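# Students take hold of robot learning, one spoon at a time

It looks like the easiest job in the world. Pick up a spoon, lift it to a rack, hang it on an arm, let go. Try it with a pair of mechanical grippers in place of your fingers, though, and you'll soon see why the students in this year's Tostby robotics project have been so absorbed in it (and why there's been so much cheering from the workroom).

The project began in August with a simple aim: build a collection of short recordings that show a small kitchen job being done by hand, then use them to train a two-armed robot to do the same job. The students don't program each movement. They do the task themselves with hand-held grippers, again and again, and the recordings become the lessons.

The rack at the middle of it all is a white stand with a round base, a tall pole and a ring of curved arms at the top. It stands on a gridded board, and students shift it to a new spot between runs so the robot doesn't learn one position and nothing else.
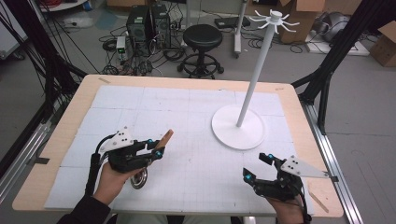
*Two grippers at work beside the rack, with a wooden stick held in the left one.*

Catriona Haldane, who teaches the class, says the first week is always the noisiest.

"Everyone thinks they'll have it in five minutes, and then they drop the spoon," she says. "Then they drop it again. By the end of the afternoon they're talking about wrist angles and where the weight sits, and you realise they've started thinking like engineers."

The goal for the term is 3000 good recordings. A good one starts with both grippers clear of the rack, goes through the whole job without a long pause, and finishes with the utensil hanging on an arm. Fumbles aren't thrown away — they go in a separate folder, which the students have labelled "Character Building", and one group is keen to find out whether a robot can learn anything useful from seeing a mistake put right.

## Slower hands, better lessons

One of the first things the class found was that speed didn't help. Early runs were quick and jerky, and when the students played them back they could barely follow their own movements. They now work to a steady pace, with a partner calling the start and finish, and swap places often so nobody's arms get too tired. Holding a gripper level for a whole session is a real workout!

Different people also do the job in very different ways. Some like to pick up with the left gripper and steady the rack with the right. Others bring the utensil across the front of their body and pass it over midway. The class had a lively debate about whether to choose one method and stick to it. In the end they decided to record both styles and label them clearly, so the two sets can be trained on their own and then together.

The labelling has been a project in itself. Every run gets a number, the initials of the person holding the grippers, the place of the rack on the grid and a note on which utensil was used. Runs are bundled into batches of 1024 before training, and a student pair checks each batch for missing labels. Their record so far is 93 corrections in a single sitting, which they celebrated with a very large plate of biscuits.
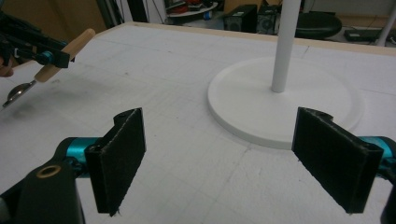

*A spoon held just over the tabletop, seen past the fingers of the other gripper.*

The second view of the job has been a favourite with the younger members of the group. Seen from the gripper itself, the base of the rack looms up like a stage, and a spoon coming in from the side suddenly seems enormous. Students have been sketching what they expect to see from each gripper before they make a run, then comparing the sketch with the recording. It has made them much better at planning their approach, and a few of the drawings are good enough to hang on the wall.

## Next up

The first round of training starts once the class reaches its halfway mark. After that, the robot will have its turn with the rack, and the students will score every attempt on a sheet they've drawn up themselves. There are points for picking up the utensil, for reaching an arm of the rack, for a clean release and for leaving the stand where it was.

Haldane isn't promising a perfect result. "I'd be thrilled with one spoon on one hook," she says. "The students want a full rack. I love that they're aiming higher than I am."

Families are invited to an open afternoon at the end of term, from 3:30 pm, where visitors can have a go with the grippers and add a run of their own. Each visitor gets five tries, and the students will be on hand with coaching and encouragement. Anyone who manages a clean run will have their initials added to the log alongside the class.

Students who'd like to join the project next term should put their name on the list outside the workroom. No experience with robots is needed, and the group would especially like to hear from left-handers, who are badly outnumbered at the moment.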